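Plavura Conservation Workshop
Bench Notebook, Paper and Bindings
August 2, 2024
Entered by: Hanneke Wouters
Copied to: Elif Naz Öztürkmen, Yiğit Akyol

Tretell ledgers, volume 4. Washing and resizing of the first two gatherings.

The volume was disbound last week and the spine linings were removed with methylcellulose poultice. The old glue came away cleanly except at the tail, where an earlier repairer had used something much harder. A scraping has been set aside for Ayten Sarıgül, who will decide whether it merits testing.

Spot tests were repeated this morning on the iron gall entries and on the red ruling. The black ink is stable in water and in the ethanol mixture. The red ruling moved slightly in plain water on leaves 3 and 11, and those leaves have been withdrawn from washing. They will be surface cleaned only and mended with the remoistenable tissue.

The remaining leaves were float washed between polyester web, in two changes of conditioned water. Discoloration in the second bath was noticeably lighter than in the first. Leaves were drained on the screens and moved to blotters before lunch.
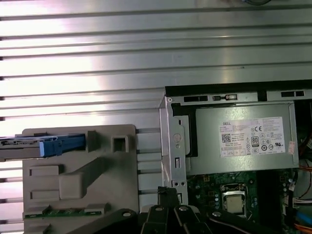

Reading time: 2 min

Sizing was carried out in the afternoon with gelatin at the lower strength agreed with Ms. Öztürkmen. The stronger solution used on volume 2 left a faint sheen under raking light — acceptable, but it should not be repeated. Brushing through the web gave more even coverage than immersion, and the leaves handled better afterward.

Mr. Akyol asked whether the Wimolwood blotters should be retired. Their surface has begun to shed, and fibers had to be picked from the margins of leaf 7 with tweezers. I recommend that the stock be kept for interleaving during pressing and that the Taşdemir blotters be used for all first drying. Over 600 sheets remain on the shelf, enough for the present volume.

Condition note: the volume contains 218 leaves, of which the last gathering is the weakest. Mold staining at the gutter is old and inactive. The loose receipt signed by Elsie Parsons has been placed in a folder with its position recorded, and it is to be returned there at resewing.

Outstanding:
Change the blotters first thing tomorrow and check for cockling.
Prepare wheat starch paste, half the usual quantity.
Confirm with the owner that the volume may remain here until November.
Resewing on the original supports — thread weight still to be decided.

H.W.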